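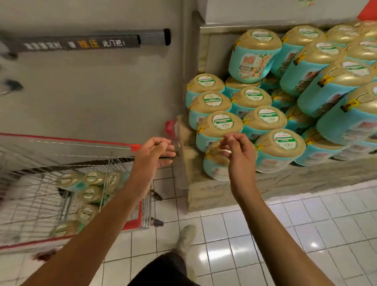
Consumo de agua en los hogares de Plendbridge

Trabajo de la asignatura Geografía y Medio Ambiente
Autoras: Sigrún Ingvarsson y Mwende Okoth

1. Objetivo

Queríamos saber cuánta agua gasta una vivienda del barrio de Hundero y en qué se va. El ayuntamiento publica solo el total municipal, sin separar por usos.

2. Método

Repartimos 80 cuestionarios en marzo, en portales de las calles cercanas al instituto. Además, 8 familias anotaron la lectura del contador cada mañana, antes de las siete y media, durante cuatro semanas. Los datos se pasaron a una hoja de cálculo y se revisaron dos veces. Una lectura estaba mal copiada y se corrigió con la factura.

3. Resultados

Las ocho viviendas sumaron más de 806 litros en el día de menor consumo y 3180 en el de mayor, que cayó en vacaciones. La ducha es el uso más citado en los cuestionarios, seguida de la cisterna y la lavadora. Los pisos con cisterna de doble descarga gastaron menos, aunque son solo tres y en dos de ellos vive una sola persona.

4. Limitaciones

La muestra es pequeña y no incluye casas con jardín. Tampoco pudimos comparar con Plandley, como estaba previsto, porque allí los contadores son comunitarios.

5. Trabajo pendiente

Repetir las lecturas en verano y preguntar por la edad de las tuberías.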